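How Do Grown-Ups Buy a Robot?
Money and Machines, Part 4
By Nadhirah Yeoh

Maybe you think that buying a robot is like buying a toy. You see it in the shop, you pay, you carry it home. For a robot that works with clothes, it goes much slower. First comes a plan, and the plan begins with a question: what is the job?

Think of an old pair of jeans. Cloth is a difficult thing for a machine. A box always has the same shape, but cloth bends and slides and makes a new shape each time you touch it. So before people buy a whole robot, they often start with only the "hand." The hand is called a gripper. A person can hold it and learn with it what the robot will need later.
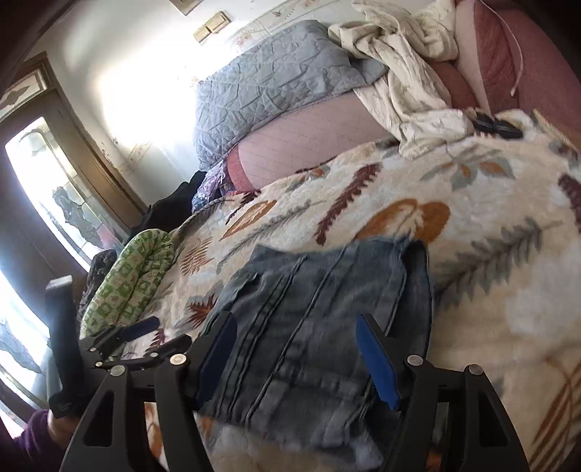 A gripper costs much less than a robot arm. This is a good reason to begin small. If the gripper is too wide or too weak for the job, you have lost only a little money, and you can still change your mind about the big things.

Let us follow a small repair workshop named Dunura. The people there mend old clothes and make bags from the parts that can't be mended. Ivars Toom wanted a robot to help with sorting. Jyoti Lodhi, who keeps the money book, asked him to write a list of everything they must pay for. His first list had one word on it: robot.

Jyoti sent the list back. The second one was longer. It had the gripper, the arm, a strong table for the arm to stand on, a computer, cables, and spare pads for the gripper. Pads are the parts that touch the cloth. They get worn, the same as the soles of your shoes, and then you must buy new ones.
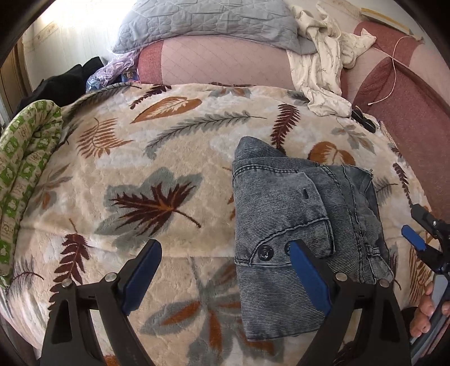 Folded denim on a leaf-print blanket, with three blue gripper pads.

A list of things you will pay for, with the price next to each thing, is called a budget. Some prices you pay one time. The table is like this. Other prices come back again and again, like spare pads and electricity. Children who have a pet know this already. The fish tank is bought once, but the fish wants food every day.

Dunura asked two sellers for a price. Such a written price is called a quote. The quote from Bremel was lower, but delivery was not inside it. The quote from Nomero was higher, and it had delivery and one day of lessons. Ivars liked the low number. Jyoti added the delivery and the lessons to it, and then the two quotes were only 70 dollars apart.

They also put some money to the side for surprises. In their budget this line is called "just in case," and it has 125 dollars in it. Perhaps a cable will be too short. If there is no surprise, the money stays in the box.

The next thing to plan is time. A robot arm can need up to 12 weeks to arrive, so Dunura made the order in July. While they waited, they could choose the place for the table and measure the door. Please measure the door! A big box must go through it.

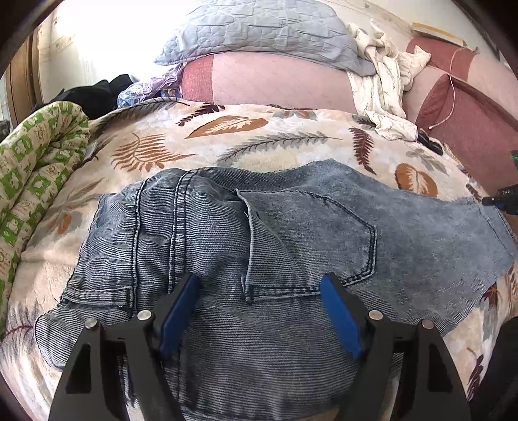
Why don't they buy the most expensive robot, if it is the best one?
The best robot is the one that fits the job. A very strong arm is made for lifting heavy things, and a pair of jeans is light. The workshop would pay for strength that it does not use, and then there is less money for pads, lessons and repairs.

Now you try it
Choose a job at home that you would give to a robot, for example putting socks in pairs. Take a sheet of paper and make two columns. In the left column write what you pay once. In the right column write what you pay again and again. Ask a grown-up to help you guess the prices, and leave one line at the bottom for surprises.

You can send your budget to our page until Fri 15 October. Write your first name and your age on it, and draw your robot if there is room on the paper.

Words to remember
Gripper: the hand of a robot.
Budget: a list of what you will pay for, with prices.
Quote: a price that a seller writes down for you before you buy.
Spare part: a new part you keep ready for when the old one is worn.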